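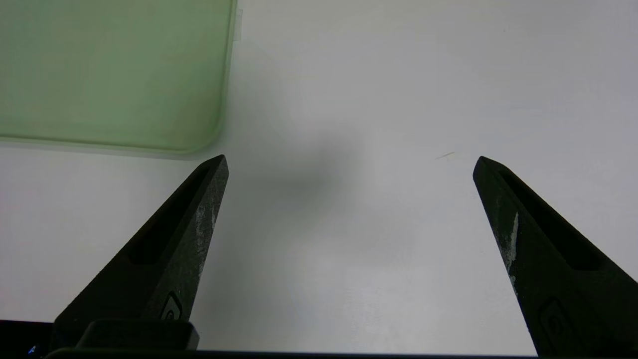
Fig. 6. Work table, top in plain white.

6. Setting up the table top

This section explains how to place the top on the frame, how to make it level and how to treat the surface in the first days. The frame must be already standing as in section 5. Two persons are needed for steps 1 to 4.

What you need

Hex key from bag 238
Spirit level, 60 cm or longer
Pencil
Soft cloth, two pieces
The four long screws and the eight short screws from bag 238

Placing the top

1. Lay the packing blanket on the floor and put the top on it with the white side down. Please check first that there are no screws or small stones under the blanket.

2. Find the stamped arrow on the underside. The arrow shows the front edge, where the user will sit or stand.

3. Lift the top together, turn it over and lower it on the frame. Hold it at the short sides. Do not hold it at the corners.

4. Move the top until the overhang is equal on the left and on the right.

CAUTION: Keep your fingers away from the space between the top and the frame when you lower it. The person at the front says when to let go.

5. From underneath, put in the four long screws at the corners and turn them by hand only. Then put in the eight short screws. When all of them are in, tighten the long screws first, crosswise, and after this the short ones.

NOTE: If a screw does not enter straight, take it out and begin again. With force you will damage the thread insert, and it can not be replaced at home.

Making it level

6. Put the spirit level in the middle of the top, along the long side, and look at the bubble. Turn the foot at the lower end to the left to raise it.

7. Repeat along the short side.

8. Press with the palm on each corner. If the table moves, one foot has no contact with the floor. Turn this foot out until the movement stops.

The height from floor to surface is 76 cm with the feet fully in. Each foot can be turned out by 2 cm at most. For a floor with more slope than this, order the Aitken foot set, part 107.

First use

9. Remove the protective film slowly, from one corner to the opposite corner. Small rests of glue come off with a cloth and warm water.

10. Dry the surface with the second cloth.

11. Wait until the next morning before you put heavy objects on it.

Daily care

Wipe the top with a damp cloth and a few drops of dish soap. On a white surface, pencil, ink and dark rubber are seen quickly, so it is better to clean them the same day. For a pencil line use a white eraser. For ink use Kuvton cleaner on the cloth, never directly on the table, and wipe again with clear water.

Do not use steel wool, scouring powder or the green side of a sponge. They make the surface dull and after that it takes dirt more easily.

Put a mat under pots and under tools with hard edges. Lift objects when you want to move them. Do not push them.

NOTE: After the first month, tighten all screws under the top once more. Later it is enough to do it every February, or when you have moved the table.

Replacement tops can be ordered from Bulura under part 366. Please give also the number stamped beside the arrow.

Text of section 6: Struan Cowie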